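Subject: Re: [intl-training] Trainer certification for the Gekport rollout 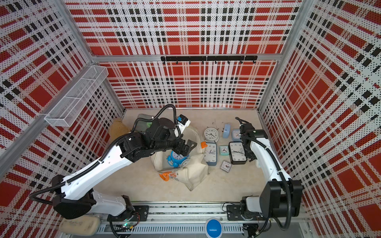

Replying to the second point first, as it affects the contract language.

> We have 18 trainers on the Mosau list who hold the old
> certificate. Do they need to sit the full course again, or
> is the bridge module enough? The Jokis office has been
> telling clients that the bridge module covers it.

The bridge module is enough for anyone certified under version 2 of the curriculum. It does not cover version 1 holders, who have to repeat the facilitation unit and submit a recorded session. The Jokis office is working from the draft policy, which did not make that distinction. The final text does, in the section on transfer of credentials. Please check the version number on each certificate before replying to clients. It is printed under the serial number.

> Also, which participant count goes in the proposal?

Use 2,643. That is completed enrollments across all client sites through the end of May. The 321 in the earlier slide deck is the manager track alone and should not be quoted as a program total. If the client asks for a breakdown by country, send them the annex and leave the main table as it is.

Two other items.

The translated workbooks still use the Mathew feedback model in unit four, while the English edition has moved to the shorter form. Until the translations catch up, trainers delivering in the local language should teach from the workbook in the room and skip the slides for that unit. Mixing the two produces scoring sheets that do not match, and the Gekport side rejects them on upload.

Travel days are billed at the half rate only when no session is delivered on the same day. Several invoices last quarter had both - those have gone back for correction and will be paid in the next run.

Bridge module registration is open on the usual page. Version 1 holders should write to the list address for a recording slot.

--
intl-training mailing list
To unsubscribe, send a blank message with "unsubscribe" in the subject line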